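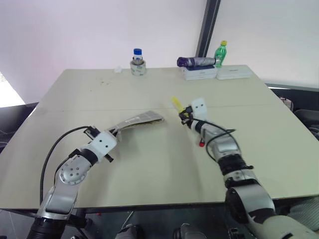 Visit to the Lost Property and Sorting Rooms, Daltcombe
Report to members of the Stornuvow Transport Users' Association
Date of visit: Oct 24, 2024

Present for the Association: Marjorie Penrose (rapporteur), Stuart Inskip, Dean Rudd
Received by: Beryl Haworth, Property Manager, Tramanon; Wayne Sedgwick, Deputy

Purpose

The Association was invited by Tramanon to view the rooms at Daltcombe to which articles left on its buses and at its shelters are sent. Members had asked on several occasions what becomes of small or low-value items, in particular umbrellas, papers and bottles, which do not appear in the published list of property held. The visit lasted a little over two hours and took in the receiving counter, the sorting room, the long store and the collection desk.

Receiving counter

Depots send property to Daltcombe in canvas bags, one for each route group. Each bag is accompanied by a sheet on which the driver or cleaner has entered the route, the vehicle and the place where the article was found. Ms Haworth explained that the last of these entries is the one most often left blank, although it is frequently the detail that allows a claim to be settled. A passenger who cannot recall the number of the bus will usually remember having sat upstairs at the front.

Wallets, telephones, keys and anything bearing a name are taken out at the counter and go directly to a locked cabinet. They are handled under a separate procedure which was not part of the visit. The remainder goes through to the sorting room in shallow trays.

Sorting room

Sorting is carried out on large flat tables with pale tops. The tables are put together in sections and may be parted when the floor is washed. They show the ordinary marks of use. Mr Sedgwick said that cloth covers had been tried and given up, as small articles were lost in the folds.

Articles are laid out singly and placed in one of four classes: to be kept and listed, to be kept unlisted, to be recycled, and to be thrown away. The Association's members were invited to follow a tray from start to finish and found the exercise more difficult than expected.

Newspapers are a case in point. A folded newspaper would seem to call for no decision at all, yet each is opened once before it goes to the paper bin. Letters, tickets, prescriptions and, on one occasion, a birth certificate have been found between the pages. A paper with a completed form or a handwritten note inside is kept with its contents until the contents have been dealt with. Mr Inskip asked whether a part-finished crossword counted as a handwritten note. It does not.

Umbrellas are always kept. They are opened, checked for broken ribs, left to dry if necessary, then wrapped tightly and fastened. The colour of the handle is entered in the register ahead of the colour of the canopy, as claimants tend to describe the handle first and with greater accuracy. Wrapped umbrellas are stored flat. Standing them in bins was found to bend the tips and to make it difficult to draw out one without bringing three others with it.

Bottles are kept if they are of a kind made to be refilled, and are otherwise emptied and recycled. Where a bottle carries a label that might indicate medicine or a cleaning product, it is set upright and apart from other goods until a supervisor has read the label. Members noted that bottles awaiting this check were not given a fixed place in the room. Ms Haworth accepted the point and undertook to consider it.

Small loose pieces, such as caps, beads, parts of toys and scraps of paper, are gathered at the end of each tray. Anything which plainly belongs to something larger is held for the same period as other goods. Mr Rudd asked whether such pieces were ever claimed. He was told that parts of hearing aids and pieces from children's games are claimed regularly, and that the parents in the second group are often the most grateful of all callers.

Long store

Listed goods are boxed by fortnight and shelved in date order. The shelving, supplied by Kröger, replaced an older arrangement of wardrobes and is a clear improvement. The store has places for 1,000 boxed or tagged articles. At present it is well within this limit, although in December last year 662 articles were received in the one month and trolleys had to be left in the corridor. The total for the whole of that year was 2,276.

Gloves are stored singly unless found as a pair. Members were shown a drawer of left-hand gloves and a separate drawer of right-hand gloves, which are compared at the end of each month. The practice is time-consuming, and Ms Haworth was asked whether it was worth continuing. In her view it was, as two gloves from the same pair are sometimes handed in at different depots.

Collection desk

The desk is on the ground floor with a level entrance from Mill Row. A chair is provided for callers, and there is a bell at a convenient height. Claimants are asked to describe the article before it is brought out. Staff were courteous and patient with a caller whose description of a shopping bag altered several times during our visit. The notice giving opening hours is printed in small type and is placed behind the glass of the inner door, where it cannot be read when the office is shut.

Matters raised with Tramanon

The published list should state that umbrellas and refillable bottles are kept even where they are not entered singly, so that passengers know to ask.

A marked place should be provided in the sorting room for bottles whose labels have yet to be read.

The notice of opening hours should be moved to the outer door and printed in larger type.

Drivers and cleaners should be reminded to enter the place where an article was found.

Ms Haworth agreed to reply in writing on the first three matters. The fourth falls to the depots, and Mr Inskip will write to them separately.

The Association thanks Ms Haworth, Mr Sedgwick and their colleagues for their time and for the tea provided. Members wishing to join the return visit in the spring should give their names to Mrs Penrose.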